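Newsletter > Products > On trial

Gretwood is offering Nodik, its two-arm kitchen kit, on a 3-month trial. 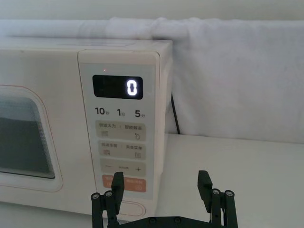 The price covers setup, training and 50 hours of support.
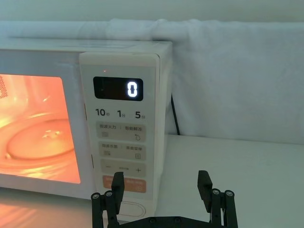
Nodik gripper at a microwave with the cavity lit.

Extra tasks are billed separately. 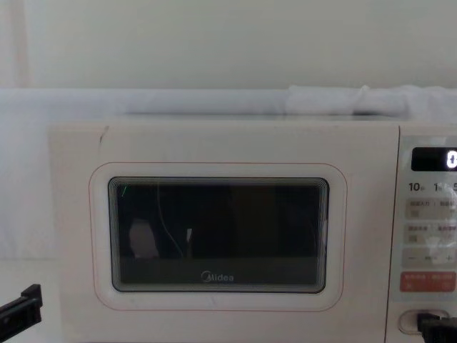 Golnar Bakhtiari would like the support hours to carry over into a second trial.

Orders close in June. 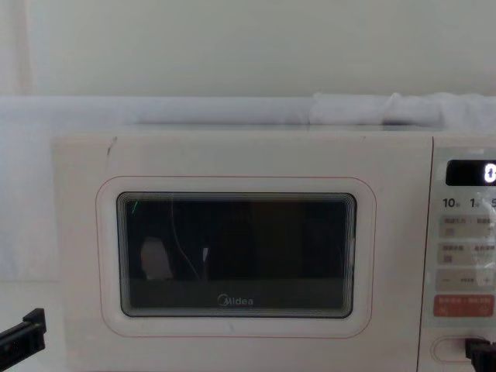
Small targets are the main test for any buyer. Try your own appliances first. An oval door button low on the panel, as on this Midea, is a fair place to start.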